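Math Department Meeting, Minutes
8/11/26, Iyer building, upstairs workroom
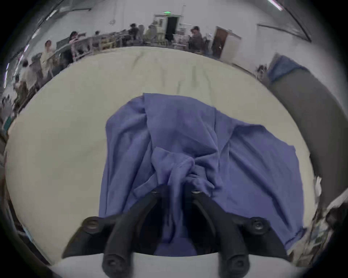

Purple-blue cloth on the white table.

Started late, copier line. Agenda taken out of order so the geometry people could leave for room setup.

1. Last minutes
Approved, one fix: the pacing guide for Algebra 2 is the long version, not the short one.

2. Textbook choice, Math 1
Down to two, Vulis and Cister. Vulis has better practice sets, answers in the back are a mess. Cister reads easier, weak on word problems, teacher edition is huge. Long back and forth on whether kids will read either one. Straw vote leaned Vulis. No final vote till we see the online part working on student laptops. District wants our pick by November.

3. Calculators
Class sets short in 3 rooms. Missing battery covers again. Agreed: number every calculator with paint pen, kids sign for the number. No phones as calculators on tests, all courses, no exceptions for "mine died." Put it in the syllabus so parents see it.

4. Retakes
Old policy too loose, kids skipping the first try. New wording: one retake per unit, corrections turned in first, within a week of getting the test back. Retake score replaces the old one. Disagreement over whether to cap it. Left uncapped for fall, look at it again at semester. Finals not included.

5. Contest team
Nolilia contest sign-up is open. Budget line is $1,000 for the year, has to cover entry fees and the bus. Around 20 kids expected going by the spring intrest list. Practice after school in the workroom, day not set, depends on the late bus. Need an adult for the away contest, talk to the chair if you can go.

6. Placement test
Incoming ninth graders, same test as last year with the fractions page put back in. Give it the first full week. No grade. Score it in pairs, swap rooms so you're not scoring your own. Borderline kids go up unless the parent asks otherwise.

7. Other
- Tutoring room is open at lunch, need one more person to cover.
- Whiteboard markers: ask the office, dont order your own.
- Proofs unit in Geometry moves after similar triangles. Common test has to be redone to match.
- Request for graph paper pads, yes, same kind as before.

To do
Syllabus lines on retakes and phones: all, before first day.
Laptop check for Vulis and Cister: Math 1 teachers.
Geometry common test: geometry group.
Bus form: contest coach.

Next meeting same room, time to be emailed. Bring placement scores.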